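Kitchen > Food Handling > Rolls and Citrus

Storage Plating Cleaning Index

Plating soft rolls and peeled oranges

These notes cover two items that mark easily: rolls with a thin glazed crust, and oranges peeled ahead of serving. Both go on a shallow plate with a raised rim.

Rolls

Grip the roll across its middle, with even pressure on both sides. A glossy crust is thin and separates from the crumb wherever it sticks to a neighboring roll or a liner. A small patch of exposed white crumb does no harm, but it dries first. Plate torn rolls first and leave whole ones in the bag. Lower the roll until it touches the plate before releasing it.

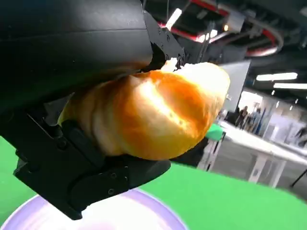
Oranges

1. Score the peel from stem to base in 4 lines, without cutting into the flesh.

2. Lift the peel from the stem end. For an orange that will wait on the table, stop partway. The remaining peel gives a dry surface to hold and keeps juice off the cloth.

3. Set the plate down before picking up the fruit. Carry the orange from the side and underneath, with the fingers curled over the top. A partly peeled orange can rest beside the plate until needed.
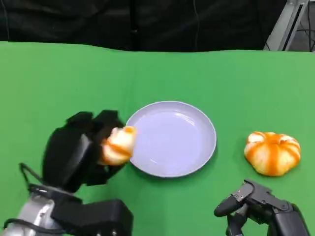
Peeled flesh should be covered if it will stand longer than 25 minutes. Use an upturned bowl; film pulls at the membrane.

Table covering

A plain cloth in a saturated color makes crumbs and bits of pith easy to find. Smooth it from the center outward. A wavy back edge is acceptable as long as the area under the plate lies flat. Blot juice at once with a damp towel, working inward, and shake crumbs off before washing. Wash at the temperature on the cloth's label and dry flat.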